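3. Data collection

3.1 Setup and operators

Collection was done by the student team as part of the Kestmont project course, with Narayanan Chettiar running the sessions and Madalena Arruda doing the annotation and, later, most of the cleanup. No robot arm in this stage. The operator holds a gripper in each hand and does the task directly; pose comes from the printed marker on each gripper, plus a head view. Each gripper also has its own camera, looking out over the fingers. We call the whole rig Zacharias in the code and in the rest of this paper.

Tasks were kept short. Pick up, hand over left to right, put down on a table. Each operator got a practice round, then recorded until they wanted to stop. Most stopped earlier than we planned for - arms get tired quicker then you would think, and holding two grippers out in front is worse than holding one.
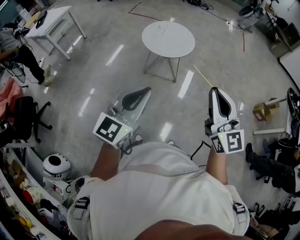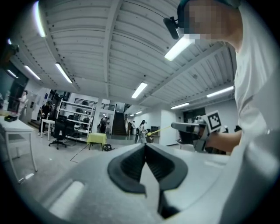
Figure 3. Work during a collection session. Top: head view, both grippers held out over the floor. Bottom: view over the fingers of a hand-held gripper, with a person to the right holding a second one.

3.2 What was kept

3,341 clips in total after the June sessions. A clip was thrown out if a marker was lost for 3 seconds or longer, if the two streams could not be lined up, or if the operator called it bad out loud. That last rule was Arruda's and it saved a lot of time in annotation. 700 clips went this way, nearly all of them marker loss when the wrists turned inward.

Sync was the weak point. First version used a hand clap at the start of each clip. Does not work with a gripper in each hand, so we switched to closing both grippers at once and matching the finger signal. Good enough for slow tasks. For the handover it left visible jitter and we re-aligned 31 clips by hand, see Section 5.

Lighting was not controlled. Neither was who walked through the background. We left this as is: the Flurndale split was meant to have clutter and people in it, and the Jolside split (same tasks, quiet room) is there for comparision. Faces were blurred before anything left the lab machine.

3.3 Annotation

One label per clip for the task, one for the outcome, and a start and end time for each grasp. Outcome was judged from the gripper view first, head view only if the fingers blocked the object. Chettiar relabeled a small set without seeing the first labels. Disagreements were mostly on where a grasp ends - first contact with the table, or fingers open? We settled on fingers open and went back over the earlier clips.

Splits were frozen on 2021-07-20. Clips from one operator never appear in both train and test. A couple of operators recorded in both rooms, and those were moved to train in full, leaving the Jolside test set smaller than we wanted. Results in Section 4 should be read with that in mind, especially the handover numbers.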